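シミュレーターの中で練習する二本の腕 Parivariの公開見学会に行きました

8月、ロボットの動作ソフトを開発しているParivariが、Tangenにある開発室を一般に公開しました。見学は午前と午後の2回に分かれていて、私は午後の回に参加しました。この町に住んで長いですが、開発室の中に入ったのは初めてです。

今回の公開では、工場にあるような大きい機械の実演はありませんでした。見せてもらったのは、主にコンピューターの中で動くロボットです。会社ではこのシミュレーターをTraltanoと呼んでいます。机の上に置いたカップを扱う作業を、まず画面の中で試して、それから実際の機械に移すという順番で開発を進めているそうです。

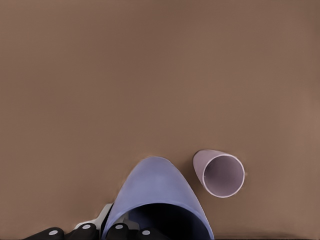

地域ニュース|見学・公開

案内をしてくれたのは、開発担当のDiễm Giápさんです。Giápさんは最初に、参加者を大きいモニターの前に集めて、カップの作業の画面を見せました。青いカップとピンクのカップがあり、どちらも取っ手がありません。取っ手があるカップは次の段階の課題にしている、という説明でした。

「人間は、カップが倒れていても、あまり考えないで持つことができます。ロボットの場合は、どちらが口で、どちらが底か、そこから判断しなければなりません」とGiápさんは話しました。カップの向きが変わると、指を近づける方向も変わります。そのため、シミュレーターでは始める時の置き方を毎回変えて、同じ作業を繰り返すということです。

参加者の一人から「画面の中でできたことは、本当の机の上でもできますか」という質問がありました。Giápさんの答えは「できる時と、できない時があります」でした。特に難しいのは、表面の滑りやすさだそうです。シミュレーターの中では滑りやすさを数字で決めますが、実際のカップは、洗った後か、手で触った後かでも少し変わります。会社では、実際の機械で失敗した動きを記録して、その条件をもう一度シミュレーターに入れる方法をとっています。

続いて、両腕を使う作業の説明がありました。2本の腕を1台の机に向けて設置した構成で、左右の腕にはそれぞれ2本指のグリッパーが付いています。左右の腕が別々に動くので、一方がカップを持っている間に、もう一方が次の動きを準備することもできます。ただし、2本の腕がぶつからないように計画を立てる必要があり、片腕の時より計算に時間がかかるということでした。 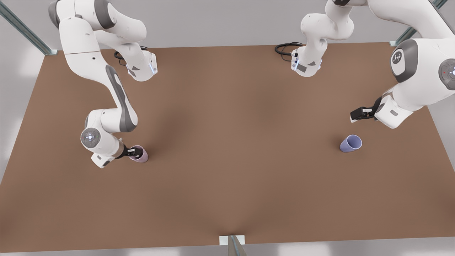
ピンクのカップの縁をつかむ右腕のグリッパー。左腕のグリッパーは、倒れたカップの近くにある(Traltanoの画面)

私が興味を持ったのは、左と右の呼び方です。画面で左側に見える腕を、Giápさんはずっと「右腕」と呼んでいました。初めは言い間違いだと思いましたが、ロボットの側から見た左右で呼ぶ決まりだそうです。見学者の中にも迷った人がいたようで、途中から「皆さんから見て左の、右腕です」と言い直してくれました。

その後、参加者が自分で操作する時間がありました。一度に座れるのは最大6人で、残りの人は後ろで順番を待ちました。操作にはVoticoという入力装置を使います。手に持って動かすと、画面の中の腕が同じ方向に動きます。ボタンを押すとグリッパーが閉じ、離すと開きます。

私も試しましたが、思ったより難しかったです。カップの真上まで行ったつもりでも、別の角度の画面に替えると、まだ手前でした。隣に座った中学生は、すぐに慣れて、二つ目のカップまで進みました。どうしたのか聞くと、「先に横の画面を見ます」と教えてくれました。次に私の番が来た時、同じようにしてみましたが、今度は閉じるのが早すぎて、カップを倒してしまいました。倒しても、もう一度ボタンを押せば最初の状態に戻ります。この点は、本当の食器より気が楽です。

操作の時には、見る位置を3種類から選ぶことができました。机全体を上から見る画面と、左右それぞれの手首に近い位置からの画面です。手首からの画面では、指の先と机の面が大きく見えますが、腕の向きによってはカップが入らないことがあります。 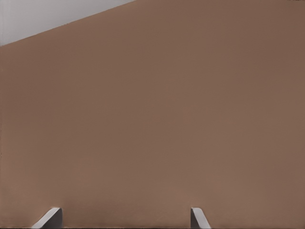

見学者の感想と質問

操作の後に、短い質問の時間がありました。家族で参加した女性は「ロボットの会社と聞いて、金属の音がする場所を想像していました。とても静かで驚きました」と話していました。食堂で働いているという男性は、重ねた皿を一枚ずつ取ることができるかと質問しました。Giápさんによると、皿はカップより薄く、指を入れる隙間が小さいので、今のグリッパーの形では難しいそうです。指の先の形を変える案を検討している、という返事でした。

仕事として、シミュレーターで誰が腕を動かしているのかという質問も出ました。普段は開発室の社員が交代で担当し、うまくできた動きも、失敗した動きも、両方保存しているそうです。Giápさん自身も毎朝、仕事の始めに少し操作をすると話していました。

次回の公開の時期はまだ決まっていません。決まった場合は、開発室の入口の掲示板でお知らせするということです。参加は無料ですが、操作体験を希望する人は、受付の時に申し出る必要があります。小学生以下の子どもは、保護者と一緒の参加になります。開発室には駐車場がないため、バスか自転車で行くのが便利です。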